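6.4 La main ne s'ouvre plus au-dessus du tiroir (défaut 1772)

Le bras Clakska arrive au tiroir, se met en position, puis plus rien. L'écran affiche 1772, que la version précédente de ce guide traduisait par « attendre ». Un utilisateur de Trokholm a attendu 40 minutes. Procédez plutôt comme suit.

ATTENTION - Ne tirez jamais sur l'objet tenu. La main serre davantage quand on lui résiste, et vos doigts sont moins bien garantis que les siens.

1. Appuyez sur l'arrêt d'urgence. Un arrêt demandé poliment depuis la tablette ne compte pas.
2. Attendez 15 secondes, mains hors du tiroir.
3. Suivez du regard les câbles, de l'épaule au poignet. Une boucle prise dans une articulation suffit à provoquer le défaut.

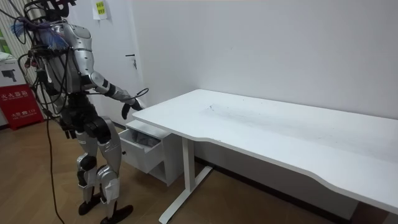
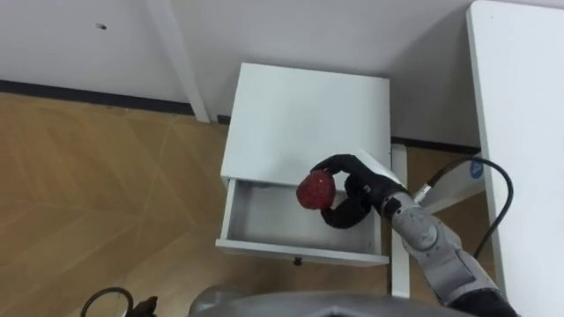 Tiroirs ouverts, câbles à surveiller.

4. Dégagez le câble à la main, sans outil. Le cutter a déjà été essayé.
5. Soutenez l'objet par-dessous, puis passez en mode Relâche. Les doigts s'ouvrent d'un coup.
6. Éloignez-vous, réarmez, relancez le cycle à vide.

Remarque - Si le défaut revient avant 3000 cycles, le câble de poignet est à remplacer (kit Preda). Notez-le dans le registre, même si c'est la troisième fois du mois - surtout dans ce cas.

Ne refermez pas le tiroir tant que la main est au-dessus. Pour tout autre code, écrivez à Veronica Rusu, support Brurkine, en joignant le journal de défauts complet.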